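Irkard Hand Cell: Frequently Asked Questions

Last updated: February

Who looks after the cell?

Mathias Auer is responsible for the arm and the control software. Lăcrămioara Lungu handles the hands, the cables and the spare parts. If neither of them is in, leave the cell stopped and write a note in the log.

How do I start it in the morning?

Check that the emergency stop is pressed in before you switch on the main power. Wait for the controller to finish booting, then release the stop and run the homing routine from the Nindano menu. Homing takes 4 minutes. Keep your hands off the table until the status line says READY.

Homing stopped halfway. What now?

Most of the time it is the wrist joint. Press the stop, move the wrist back toward the middle of its range by hand, and start homing again. If it fails a second time, call Mathias. Please don't raise the torque limit to get past it. We lost a gearbox that way.

How often do the fingers need service?

Every 400 hours of running time. The counter is on the Nindano service page, and it does not reset itself. Clean the finger joints with a dry brush, check the tendon tension, and replace any pad that has gone shiny. Elfriede Mösli wrote the tension procedure, and there is a printed copy in the parts drawer.

Can I use alcohol on the finger pads?

No. It dries them out and they crack. Use a damp cloth and let them air dry.

Why is there tape on the table?

It marks the two work zones. The smaller one is for trays and the larger one is for the part. The pick positions are taught against the tape, so an object set down outside its zone will be missed or hit at the edge.

The tape is coming up at the corners. Can I just replace it?

Yes, but lay the new strip before you pull the old one, or take measurements first. Wipe the steel down and let it dry. Afterward, run the zone check at low speed with a tray and a part in place. 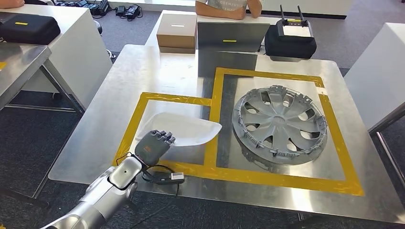
The zone check should be repeated any time the table has been bumped or moved, even if the tape looks fine. Evander Crichton keeps the shim set if a leg needs leveling.

How should the hand cable be routed?

Leave a loose loop between the wrist and the connector box. Pull it tight and the plug works itself out when the wrist turns. Let it hang too far and the fingers can catch it. Move the wrist slowly through its full range after any change and watch the loop the whole way.

The hand drops out for a second and then comes back. Is it broken?

Probably not. Reseat the plug at the connector box first. If that doesn't help, swap in the spare cable. We keep 2 on the shelf, and Lăcrămioara orders more from Stöckli, which takes 12 working days. Tell her when you take one.

Do I have to teach the positions again after changing a hand?

Yes, all of them. Two hands of the same model still sit slightly differently on the flange. Save the old set under a new name before you start.

Where do I report a fault?

In the cell log, with the time, the error code and what the arm was doing. Balthasar Gruber goes through the log at 4 p.m.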